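Buying a two-arm cell: budgeting and planning questions
Erstead Automation Purchasing Guide. Last revised August 20, 2020

Who is this page for?
Departments putting in a request for a bench-mounted robot cell, with one arm or two. It covers cost headings, lead times and site preparation. It does not cover mobile units or anything that needs a fenced area.

What does the quoted price include?
The supplier's base quote covers the arms, their controllers, the mounting frame and one standard gripper per arm. It does not cover the table, the simulation licence, delivery above ground floor level or training. Ask for these as separate lines. Quotes that roll them into a single "integration" figure will be sent back.

Do we have to simulate the task before we order?
Yes, for any request with two arms. The layout must be modelled at full size, with the table, the frame and any shelving that will stand near the cell. Requests without a model go to the back of the queue.

What should the model show?
At least one complete task, run from start to finish with the gripper you intend to buy. Pressing keys, turning a knob and moving a small block are accepted as test tasks. They show up reach and wrist angle problems early, and these are the usual cause of a second order.

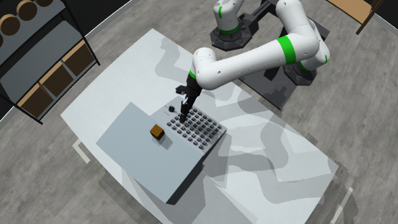

Joint limits should be set to the values on the data sheet. Leaving them open makes almost any layout look workable. Save the joint log with the model -- the reviewer will ask for it.

Which simulation package is supported?
Pledance. A single-seat licence is £703 a year and is charged to the requesting department. Other packages may be used if the model can be exported and opened in Pledance without repair work.

Can we order one arm now and the second later?
Yes, but order the two-arm frame at the start. The single frame cannot be extended, and a later swap means lifting and realigning the first arm. The difference in frame price is £974 before VAT.

How long does delivery take?
Allow about 16 weeks from purchase order for the arms. Frames from Brennan are made to order and are normally quoted separately. Orders placed after the end of March fall into the next budget year for invoicing, whatever the delivery date.

What has to be ready on site?
A level floor, a dedicated supply and a marked position for the table. Shelving and benches must stand outside the full reach of both arms, including the elbow. Check this in the model as well as on the floor plan; the elbow often travels further than the tool.

Who services the grippers?
Gustine, under a yearly contract. Fingers and pads are consumables and are not covered. Budget for four sets in the first year, fewer after that.

Is a second-hand arm acceptable?
Only with a full service record and a controller still supported by the maker. Send the serial numbers before agreeing a price.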